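Sasen Scorebook Bundle: a season on the bench with it
Jul 5, 2018

I have kept the book for our under-16 girls for long enough to have strong feelings about pencils, so when Neema Rashidi passed me the Sasen bundle before the first game of the summer league I was already halfway to being in love with it. You get a spiral scorebook with room for 41 games, a pad of shot charts, a foul tally card and a zip wallet to carry the loose sheets in. I've now used it for ten games and a very noisy weekend tournament, and I'm keeping it.

The running score column is the best thing in it. Most books give you numbers so small that by the third quarter you're crossing off the wrong side, and then the other scorer leans over and you both go red. Sasen prints them big, with a proper gap between home and away, and there's space beside each one for the shirt number. I haven't had a single argument at the table!
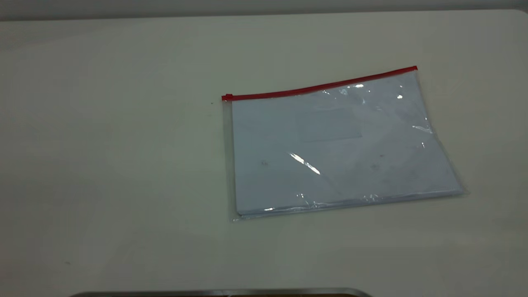

Clear zip bag, flat on the table.

The shot charts took me longer to warm to. Each sheet has two half courts, one per half, and you mark makes and misses in the usual way. Where they win is the little strip down the side for who was on the floor. Shuzhen Ren, who coaches our lot, went through the Gachanja game with it afterwards and found we'd taken nearly all our corner threes with the second five on. She changed the rotation the next time out and we looked a different side for a half (let's not talk about the other half).

Paper is good stuff too — thick enough that a biro doesn't show through, and it rubs out cleanly. I do a lot of rubbing out. Our gym at Fliton has a scoreboard that sulks, so the book is often the only record anyone trusts, and I've had referees come over and read mine from where they're standing.

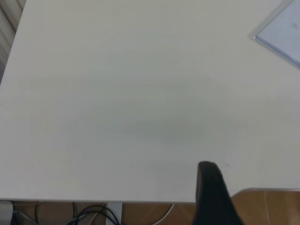 Now the grumbles. The timeout boxes are tucked under the team fouls and I keep missing them, which matters rather a lot with a minute left and a coach shouting. There are only 12 player lines a side, fine for league games but tight at a tournament where everybody brings their cousins. And the foul card is glossy, so pencil skates right off it. I've gone back to my old one.

I did try the Futlow book last year, and plenty of scorers swear by it. It's slimmer and the cover is tougher. But the quarters run across the fold, and I spent all season flattening the thing with my elbow.

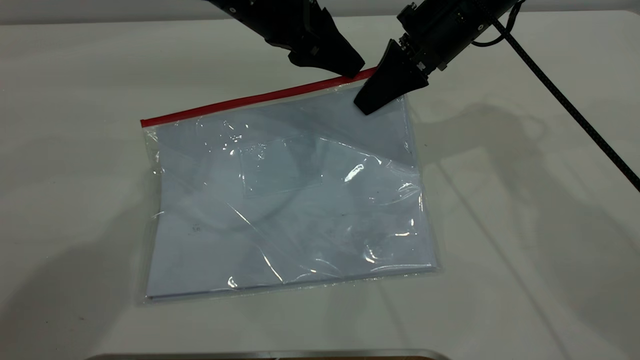
If you only do the odd game, the scorebook by itself is plenty, and you can buy it without the rest. If your coach likes to pore over things afterwards, get the shot charts as well and start with just your own team until your hand catches up. I'm up to both teams now, most of the time, unless it's a fast one. The refill pads fit the same wallet, and I've already put two on the club's order for next season.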